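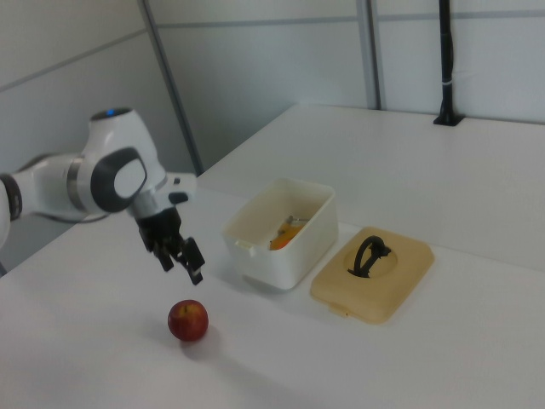 Zalleck / Datasets / Football / Flurkano Match Records

# Flurkano Match Records

Match results, line-ups and manager changes for the Flurkano amateur soccer league, put into one set of tables. The league calls the game football in its own paperwork and so do the column names.

Last updated: Monday, January 12, 2026

## What's in it

- `matches.csv` – one row per match, 3,407 rows
- `lineups.csv` – one row per player per match, starters and substitutes
- `managers.csv` – one row per spell in charge, 437 rows
- `clubs.csv` – one row per club, 71 rows, including clubs that have folded
- `grounds.csv` – ground name, town, playing surface where known

Files are UTF-8 with a header row. Commas inside a field are quoted. Empty means unknown. A zero means zero.

## Where it came from

Most results were typed in from the league's printed season books. Where a book was missing, results were taken from the match cards that home clubs send in after each game. The cards are handwritten and some are hard to read, so those rows have `source` set to `card` and should be treated with a bit more care.

Manager dates come from club minutes and letters to the league. Clubs are not required to report a change of manager until the next registration day, and a few start dates are later than the real ones for that reason. If a club only gave a month, the day is set to 01 and `date_exact` is `n`.

## Columns in matches.csv

| Column | Meaning |
|---|---|
| `match_id` | Stays the same between releases |
| `season` | Year the season started |
| `date` | Date played, not date scheduled |
| `home_id`, `away_id` | Match to `clubs.csv` |
| `home_goals`, `away_goals` | Score after normal time |
| `extra` | `y` if extra time was played |
| `pens` | Shootout score, home side first |
| `ground_id` | Match to `grounds.csv` |
| `status` | `played`, `abandoned`, `awarded` |
| `source` | `book` or `card` |

Awarded matches keep the score the league gave them. If you are working out goal averages you probably want to drop them. Abandoned matches have the score at the time play stopped, and if the match was replayed the replay has its own row.

## Known problems

1. Two clubs used the name Virketti Rovers at different times. They are separate in `clubs.csv` (`VIR1` and `VIR2`), but some of the older cards don't make it clear which one played. Those rows are marked in `notes`.
2. Substitutes who stayed on the bench were not written down before the league changed its card. Don't use the early seasons to work out squad size.
3. Cup ties decided by a coin toss have no winner column. The winner is in `notes` as plain text.
4. A caretaker spell of a single match is sometimes folded into the next manager's spell. We have split the ones we could find.
5. Ground capacity has been removed. The figures were clubs' own guesses and no two sources agreed.

## Using it

Join on the ID columns and leave the names alone. Clubs changed names, merged and in one case changed back. To find the manager for a given match, look for the row in `managers.csv` where the match date falls between `start` and `end`. An empty `end` means still in charge at the time of the update.

Table positions are not stored. The league has used goal average, goal difference and head-to-head record as tie-breakers – the file `rules.txt` says which applied in which season, along with points for a win.

## Changes in version 6

- Added the women's second division
- Fixed swapped home and away sides in the spring cup
- `surface` moved from `clubs.csv` to `grounds.csv`
- Removed duplicate line-ups where a card had been entered twice

The next release is planned for March, after the winter registration forms have been entered.

## Licence

Free to use and share, including for paid work, as long as you credit Zalleck and keep this file with the data. Players under 18 are listed by shirt number only. Please don't try to fill those names in from other sources.

## Corrections

Send the `match_id`, the column and the value you believe is right, with a scan or a page number if you have one. Corrections without a source are kept on a list but not applied.

Contact | © 2026 Zalleck | Back to top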